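Subject: Re: Skillside open day in December, worth the drive?

> Has anyone on the list been out to Skillside lately? I see they're
> opening the doors again in December and I'm wondering if it's worth
> the drive from Skutham. I mostly care about arms, not so much the
> wheeled stuff. Is there anything running or is it all slides?

Yes, go! I was there for the November one and had a great time. Parking is at the Arnbridge end, and the sign is tiny, so slow down after the gas station. They let people through in groups of 10 and you get up to 40 minutes in the arm room, which went by way too fast for me. There was a short talk first (a few slides, sorry) and then it was all hardware.

The Tiwari folks had 3 stations going. I skipped the bin sorting pretty quick and parked myself at the laundry one. 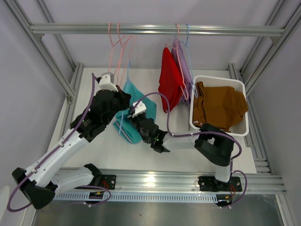 Laundry is what I'd been hoping to see, after fighting with dish towels on my own setup all summer. Cloth never sits the same way twice and my single arm just shoves it around. They use two arms with a rail of hangers over the table, and I got a good look at one gripper clamped onto a crumpled teal piece with a light blue hanger in it. I'm totally stealing the idea of zip-tying the cables along the links, mine snag constantly.

Bring questions, they were happy to talk about grip force. Coffee was terrible, lunch was fine. Anybody want to share a ride in December?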